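Second progress report – Erngate Food Table

Prepared by Encarnación Valcárcel, project coordinator
For the Kudley Fund, small grants program

1. Where we are now

Dear colleagues, this report covers the period from the last payment until the end of May. In the first report I wrote that we were late with the cooking course and early with the food boxes. Now the course has caught up and the boxes have the difficulties, so the order is reversed.

The grant pays for two activities. The first is a weekly food box for households in Erngate who receive a referral from the clinic or from the school. The second is a free cooking course in the evening, given in the kitchen of the Ibarra community hall. Both activities continued during the full period, except for one evening when the hall had no water.

2. Food boxes

We have now 156 households on the list. In the application we promised fewer, and I want to be clear that we did not plan this growth. The school began to send families directly to us after its own breakfast program became smaller. We accepted them, but the boxes became lighter. In April we stopped giving cooking oil every week and moved it to every second week. Several families told us that this was the item they missed the most, so in May we returned to the weekly oil and took out the breakfast cereal.

The supply of fresh vegetables is good. Our supplier, Cirka, delivers on the morning of packing and accepts returns if something arrives damaged. They changed their delivery time from 7 a.m. to 9 a.m. without asking us, and for two weeks the packers waited in the corridor. We have now a written agreement about the time.

Home delivery is the weak part. We have 14 households who cannot come to the hall for reasons of health or small children, and only two drivers. When one driver was sick, the other one finished his route after 8 p.m. I have asked the clinic if their transport service can carry boxes together with medicines. They are interested but they need permission from their insurance, and I do not have an answer yet.

3. Cooking course

The course has ten places and all of them are taken. Attendance was weak in the first weeks and the reason was simple: we began at 5 p.m., when many people are still at work. Since we moved it to 6:30 p.m., the group is stable.

The teaching also changed. At the start we gave printed recipes with exact weights, and the participants followed them well in the hall but did not cook them at home. Most do not own a scale. Now each lesson begins from a small number of foods, and the group decides together what can be made with them. The teacher only corrects when there is a safety question, for example with rice that was kept too long.

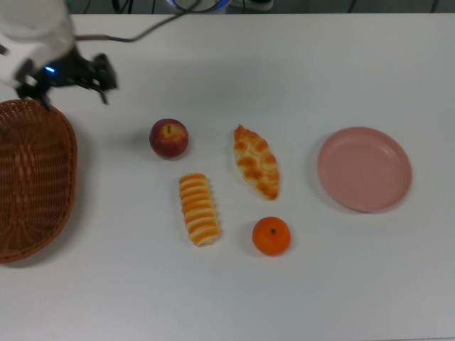

Four food items on the table, with a wicker basket at the side.

We also added a short part about reading prices by weight, which was the idea of a participant. It takes ten minutes before the cooking and it has become the most discussed part of the evening.

4. Budget

The spending is near to the plan in all lines except two. Fuel is higher because of the home deliveries described in part 2. Printing is lower, because we stopped the recipe sheets. I ask for your permission to move the remaining printing money to fuel. No other change is requested. The receipts and the table of expenses are sent separately, in the format you gave us.

5. Problems and risks

The contract with the Ibarra hall ends in autumn. The hall wants to continue, but with a higher rent for the kitchen. We offered to clean the kitchen and the corridor ourselves in exchange for the old price, and we are waiting for their reply. If they refuse, the course can move to the school, but the school kitchen has only one working stove.

The second risk is the waiting list. We opened it in May and I do not like to have it, but I prefer it to boxes which are half empty.

6. Next steps

Before the next report we will look for a third driver, close the question of the rent, and begin a new course group. Participants of the present group may stay as helpers if they wish, and three have already said yes. I would also be glad to receive a visit from the Fund. The best moment is a packing morning, after 9 a.m., when the vegetables have arrived.

With thanks for your support,
Encarnación Valcárcel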